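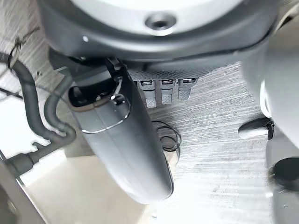
Reading Your Water Bill
Speaker notes, Shazia Siddiqui
Beltovcombe evening talk, June

Opening (5 minutes)

Ask people to take out the bill they brought. Spares are on the side table for anyone who forgot. All of them are copies of the same sample bill, with the name and account number removed.

Say what the talk covers: what the numbers on the bill mean, how to check them against the meter, and how to find a leak. Say what it leaves out. I don't set the rates and can't change anyone's bill tonight. Billing disputes go to Maricruz Xolalpa at the front office, and her extension is on the handout.

Slide 1: The top of the bill

Start with the two dates. They mark the beginning and end of the billing period. The period isn't always a calendar month, and a longer one will make the total look high even if daily use stayed the same.

Next, the two meter readings, previous and current. Subtract the first from the second. On the sample bill the difference comes to 3,728 gallons.

Look for the letter next to the current reading. A means actual. E means estimated. An estimated reading is a guess based on past use, and it gets corrected the next time the meter is read. Two E bills in a row are worth a phone call.

Pause and let people find the letter on their own copy.

Slide 2: Charges

The sample total is 56 dollars. It has three parts.

Base charge. You pay it even if you use no water at all. It covers the meter, the pipes in the street and the billing.

Usage charge. The gallons multiplied by the rate. The rate goes up in steps, and the higher rate applies only to the gallons above the step. People often think that crossing the line makes every gallon cost more. Say this twice.

Sewer charge. There is no meter on the sewer line. The charge is figured from the water coming in. For most homes in town it is based on winter use, so filling a wading pool in the summer won't raise it.

Slide 3: Water indoors

Toilets come first in most houses, then showers and the washing machine. The kitchen is usually lower than people expect. A faucet left running while dishes are rinsed adds up over a month, so filling one side of the sink is a simple change for anyone who wants to make one.

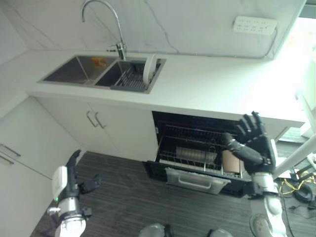 Why did my bill go up when I didn't use any more water?
Check the billing dates and the letter next to the reading first. If the period is a normal length and the reading is actual, compare the rate with last month's bill. If that hasn't changed either, test for a leak.

Slide 4: Checking the meter

The meter is in a box near the curb. Lift the lid with a screwdriver and look for spiders before putting a hand in. Most meters in town are the Womeck type, with a small triangle on the dial that turns when any water is moving. The newer Zikex ones have a screen that wakes up when light hits it. Wait for the flow number to come up after the total.

Leak test, step by step. Turn off everything that uses water, including the ice maker and the sprinkler timer. Write down the reading. Leave it alone for 8 hours, overnight if possible. Read it again. The two readings should match.

If they don't match, close the main valve at the house and watch the dial. If it stops, the leak is inside. If it keeps turning, the leak is between the meter and the house.

For a toilet, put food coloring in the tank and wait without flushing. Color in the bowl means the flapper is leaking. The part is cheap, and Bajwa Hardware will match it if you bring in the old one.

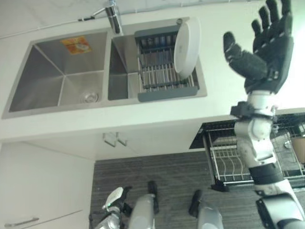 Slow drips are harder to catch because the dial may barely move, which is why the test runs overnight. A dripping outdoor spigot often needs only a new washer. A damp strip of lawn in dry weather should be reported, even if the bill looks normal.

Slide 5: Leak credits

The office can adjust a bill once a leak has been repaired. Bring the receipt for the part or the plumber's invoice. The form is on the back of the handout.

Leave the office phone number on the screen during questions. Collect the sample bills at the door.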